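OK so I've been quiet on here because I fell down a hole comparing grippers in sim and I need to dump all of it somewhere. Thread, sorry in advance!

Background for anyone new: I'm picking a hand for the two-arm setup. The Usora has the long flat parallel fingers, the Zineo is shorter and more compliant and costs less. Both have decent models you can load, so before I beg anybody for budget I'm running them through the same tasks in simulation.

First thing I learned is that my contact settings were garbage. I had the timestep way too big and objects were buzzing on the table like phones on vibrate. I spent an entire evening blaming the Zineo model for it. Sorry, Zineo.

After fixing that I set up 227 grasps per gripper per object class. Why 227? Because the script crashed there the first time and I liked having a matching number for the second gripper. Csaba Pálfi is going to yell at me about this and he'll be right.

Parallel fingers on boxy stuff: great. Boring, even. You come in square, you close, you lift. The Usora barely cared what friction value I gave it as long as it wasn't something silly.

Parallel fingers on round stuff: a lot pickier! If the approach is a few degrees off, the first finger touches early and shoves the thing sideways, and then you're closing on air. The Zineo forgives that a bit more. Its problem is that it sags when the load is off center.

Then there's the camera question, and it's eating more of my time than the grippers are. Chest view gives you both arms and the table in one go. Wrist view gives you the fingers and whatever's right past them, and not much else. I keep changing my mind about which one I'd keep if I could only afford one.

Same rig in all of these, a couple from up by the torso and a couple looking out past the fingers:
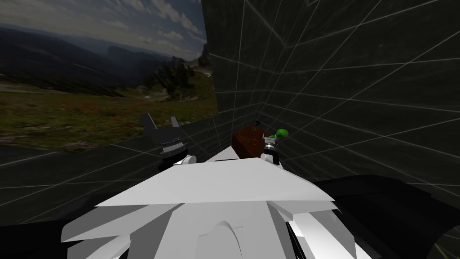
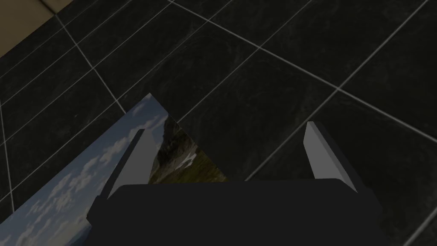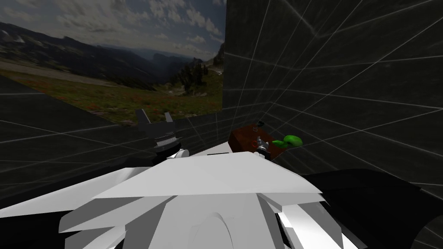
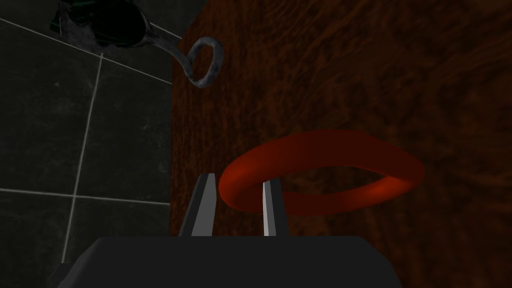 Tove Ladefoged writes: have you tried leaving the chest view out of training completely? We ran wrist only on the Juvmont arms for most of September and the final approach got better, but the arm would wander off and never find the table again if it started from a weird pose.

That's pretty much what I was afraid of, Tove. I did a small run last night with wrist only and got the wandering too. It does this slow sweep like it's looking for its keys. With both views in, the sweep is gone, but the last little bit before contact gets sloppy.

What I'm trying next is both views the whole way, with the chest one at lower resolution. It's a cheap change, just a config line. If it does nothing I've lost a lunch break.

One thing I want to gripe about: self-occlusion. From up top, the robot's own body eats a surprising amount of the picture, and anything tucked in close to the torso is a guessing game. I moved the chest camera forward a little and got back a nice strip of table, then discovered I'd lost most of the left wrist at the bottom of its range. So I moved it halfway back. I may do this forever.

Also the wrist view has its own version of the same problem. Finger tips are right where you want to look! On thin flat things I can't tell from the image if I'm touching or hovering, so I've been adding the fingertip force reading as an extra input. Helped a lot on the Usora. Did close to nothing on the Zineo, and I suspect the soft pads are smearing the signal, but I haven't checked.

Controller notes, for the two of you who care. Position control with a speed cap was fine for open space. For contact I switched to impedance and started with stiffness at 2000, way too stiff, everything got punted. Brought it down in steps until the box stopped flying. I'll post the values when I'm sure they aren't just lucky for one seed.

Speaking of seeds, if you want to reproduce the bad round-object runs, use 3919. It's the worst one I have. Both grippers look terrible on it and it's kind of fun to watch.

Current lean is Usora hands and both cameras. Ask me again after the low-res test finishes. It's at nearly half and my laptop sounds like a hair dryer.

Oh, and if anyone has used the Kjærgaard wrist mount with the longer fingers, does the cable clear at full rotation? The drawing says yes. I don't trust the drawing.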